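The Shirt That Wouldn't Let Go

I fold laundry for robots. You do a chore with a gripper in each hand, the grippers record every move, and a robot arm at Rakent learns from it. Easy, right? Then came August, and the arm started tearing collars!
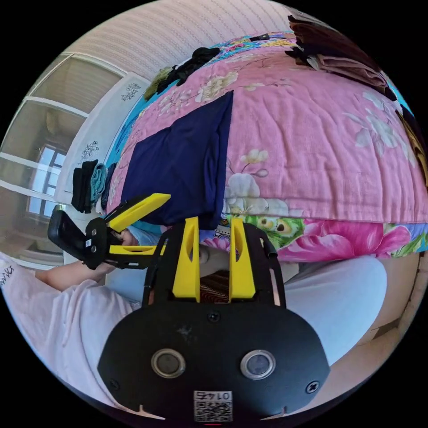
It would close on the cloth, lift, and just keep squeezing. Up to six garments a shift came out with pinch marks, and one sleeve went clean through (I still have it). Manolis Karras, who runs the test bench, blamed the motor first. He swapped it. Same thing.
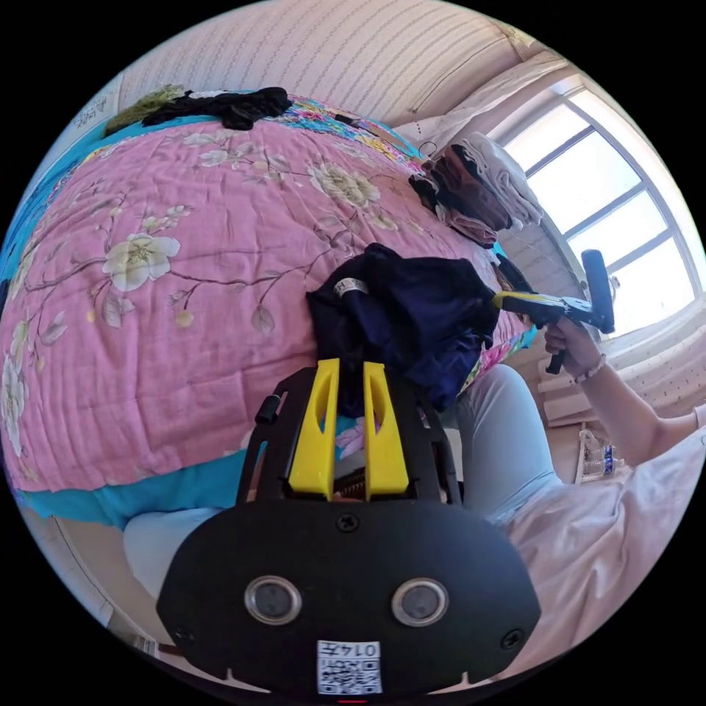
Blaming the Wrong Part

So we went back through 528 recordings, two of us and a lot of coffee. Dark cloth was the worst, and navy was awful. 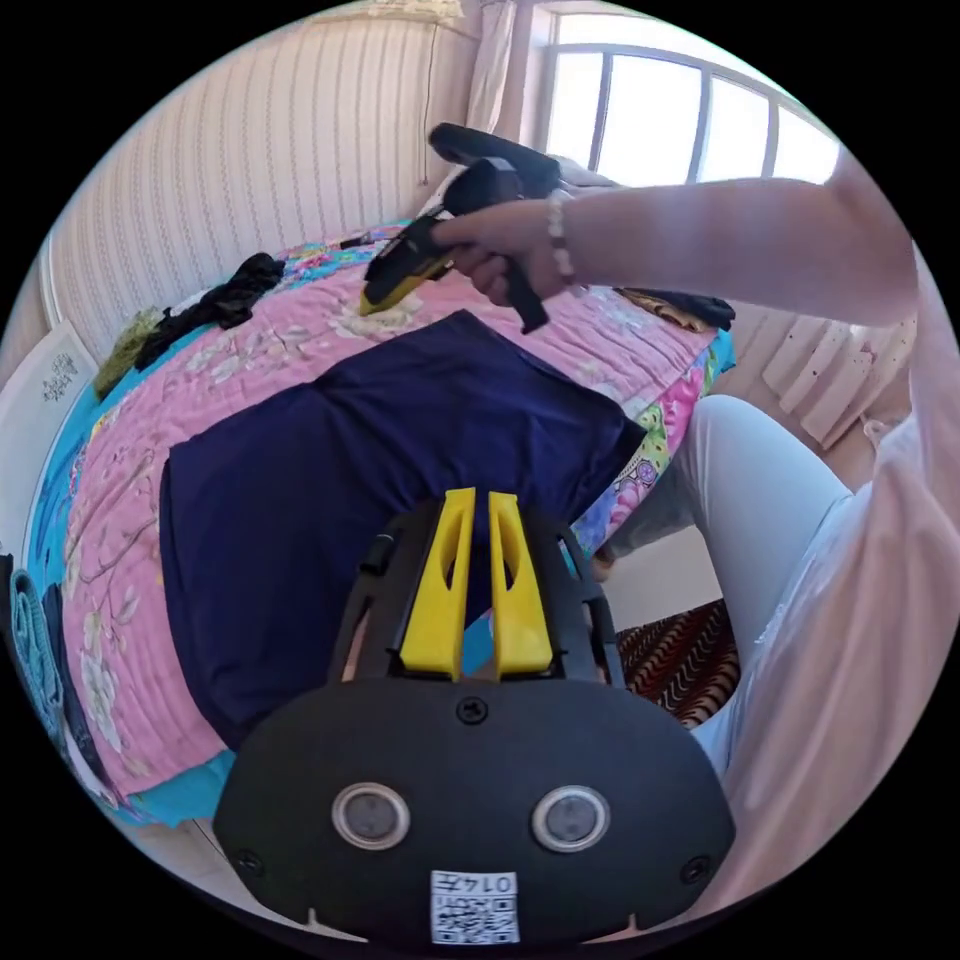
The fingers were closing fine, but the width reading lagged, so the arm thought it was still open and kept pushing. A bad timing setting, three weeks of grief! Manolis has since added a hard force limit that ignores the software completely, and I do a squeeze test before every session.
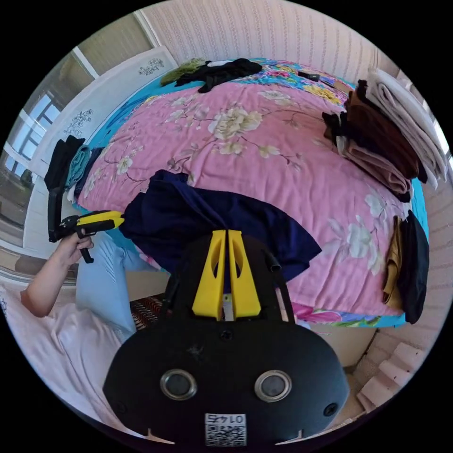 Panagiotis Makris
Contributing writer

I still check my collars at night.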